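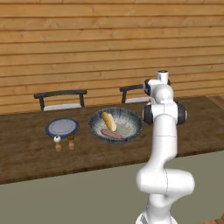
Eating at the table again

For most of my adult life I have eaten dinner on the sofa. Plate on knees, glass on the floor, television on. I didn't think of it as a habit until we moved to Ilberg and I noticed that we had stopped doing it. This post is a record of how that went, what we cook now, and which parts of it I would not bother with again.

I grew up eating at a table every night. There were rules about elbows and about asking to leave, and when I moved out I dropped all of them in the first week. My first flat had no room for a table anyway. The second had a fold-down one that I used for post and for drying jumpers. By the time I was living with someone else, the sofa was simply where food went.

We never argued about it. We both came home tired and we both liked the same programmes. Dinner took as long as an episode, and if the episode was good, we had a second helping and watched another.

What I did notice was that I couldn't remember meals. I could tell you what had happened in the programme on a given evening, but if you had asked me what I had eaten I would have had to look in the bin.

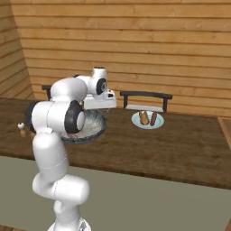 How it started

We moved in March. The flat is let through Vidorent, who are neither better nor worse than other letting agents I have dealt with, and our sofa would not go up the stairs. The removal men tried it on its end and then on its side, and then they took it back down and put it in the van. It spent the spring in a storage unit and was later sold to a man who came for it with a horse trailer.

So we had a table and no sofa. We ate at the table for want of anywhere else. For the first few evenings I propped a tablet against the water jug and we carried on as before, but it kept sliding down, and one person always had the better view. After a week I left it in the other room.

The first dinners without it were quiet. I don't mean that in a nice way. We had run out of things to say by the time the potatoes were finished, and then we sat there. I remember getting up to wash a pan that could easily have waited.

It got easier once we stopped treating it as an event. We don't save up topics. Sometimes one of us reads the local paper and tells the other the dull bits. There is a long-running row about parking outside the swimming baths that I now know a great deal about.

What changed in the cooking

Food that works on a sofa is food you can eat with one hand. Looking back, we lived on bowls: pasta in a bowl, rice in a bowl, soup, chilli, curry, stew. I still like all of those. But I had stopped making anything that needed a knife, or that came in more than one dish.

Now I put dishes down in the middle and we help ourselves. It sounds grander than it is. Most nights it is something hot, something cold and bread. A pan of lentils, grated carrot with lemon, and the heel of a loaf will do. Fish on the bone has come back, as have artichokes when they are cheap, and anything else that leaves a pile of scraps on the side of the plate.

The bread comes from Ruotsalainen, the bakery on the hill. They do a flat rye loaf with a hole in it which lasts nearly a week and is better on the third day. I buy it after work, when there isn't much choice left. If it has sold out I make soda bread, which needs no planning, or we have boiled potatoes and don't miss it.

I have also started cooking less. On the sofa I would eat until the pan was empty, as the pan was in the kitchen and I was already up. With the dishes in front of me I can see how much there is. There is usually enough left over for a lunch.

Soup is the one thing I have gone off. I think I had simply eaten too much of it.

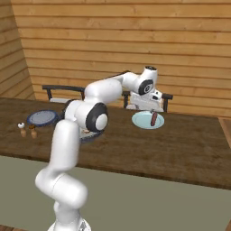
Posted by plilleck
December 7, 2022
Filed under: Home, Food
4 comments

I said at the start that I would put down the parts I wouldn't bother with again, so here they are.

Cloth napkins. I bought a set in the first flush and they were in the wash more than they were out of it. Kitchen roll is fine.

Candles. They drip, they need watching, and I like to see what I'm eating. We had them on the table for most of the summer, when it was light until late and there was no point to them at all.

A fixed time. I read somewhere that dinner should be at the same hour every night, and for a while I tried to have it ready at half past six. It made me bad-tempered. One of us is often late, and a meal that has been kept warm for someone who didn't ask for it to be kept warm is not a cheerful thing. We eat when we are both in. If that's nine, then it's nine, and it is eggs.

Every night. This was the rule that nearly finished it off. We now do four evenings a week at the table, and the others go as they go. Sometimes that means toast standing up. There is a sofa again, a small second-hand one that did fit up the stairs, and I have eaten chips on it and enjoyed them.

What has stayed is 30 minutes. I don't set a timer, but when I look at the clock afterwards that is what a meal takes when there's no screen on. It used to feel like a long time and now it doesn't. I used to eat my dinner in the time it took for the titles and the first bit of plot, then sit for the rest of it with an empty plate on my lap.

A few practical things, for anyone thinking of trying the same.

Keep the table clear. This matters more than anything I've said about food. Ours is where the post lands, and the shopping, and the laptop, and whatever is being mended. If I have to move all that before I can put a plate down, I won't do it. I bought a shallow basket and at the end of the day everything goes in. The basket is a mess and I go through it when it is full.

Lay it early. I put out the forks and glasses when I get in, before I have taken off my coat. It takes no time at all and it means that later on, when I'm hungry and would happily eat over the sink, the choice has been made.

Get a chair you can sit in. Our first ones were the folding kind and my back was the reason dinners ended when they did. We now have four chairs with proper backs, none of them matching, bought one at a time. The best came from a house clearance in Plilleck, and I carried it home on the bus.

Leave the phone in your coat. I have no clever method for this. If it is on the table I look at it.

We have had people round more often as well. On the sofa we hardly ever did, as it seated two and a third person had to have the floor. I wouldn't call them dinner parties. I make a bigger pan of whatever I was going to make, and somebody brings a pudding or doesn't. The last time it was sausages and red cabbage, and we were still sitting there at eleven with the cheese out.

I do miss the programmes a bit. I'm well behind with all of them and people at work have stopped asking me whether I have seen the latest one. We watch something at the weekend now, after we've eaten, and I pay more attention to it than I used to. I also fall asleep in front of it more, as it starts later.

Tonight is one of the table nights. There is half a rye loaf left, and a cauliflower that needs using. I'll roast it with cumin and open a tin of chickpeas, and the carrots can wait until tomorrow.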